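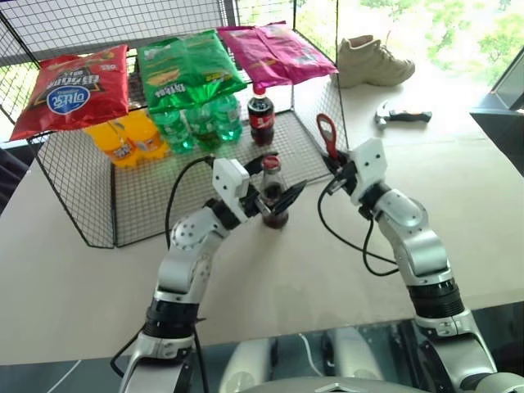
Employee purchasing at Etesix changed in July, when the company closed its staffed canteen counter and moved to self-service snack points on each floor. The head of workplace services, who oversees the offices at Rustad and Stasta, spoke with this newsletter about the first months of the arrangement.

The decision followed a staff survey that drew 826 replies. "The strongest request was for longer hours," the department head said. "People on the late shift had no access to food after 6 p.m., and the counter could not be kept open for them."

Supply is now handled by Clekari under a contract covering 13 snack points. Deliveries are made twice a week, before 8 a.m. Payment is by staff badge, and purchases are deducted from the monthly salary statement. 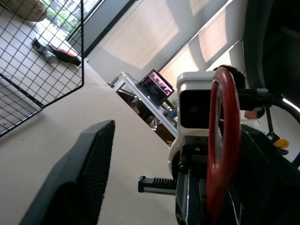 Storage conditions were reviewed before the contract was signed. "Chocolate was our main concern in summer," the department head said. Supplier guidelines call for products to be kept out of direct sun, and a long bank of windows with translucent roller blinds, however pleasant to work beside, still lets in a good deal of light. Chocolate is therefore stocked only at the two interior points.

Losses from unpaid items have remained within the limit set in the contract. Prices will be reviewed with Clekari in January. Requests for new products may be sent to workplace services through the staff portal.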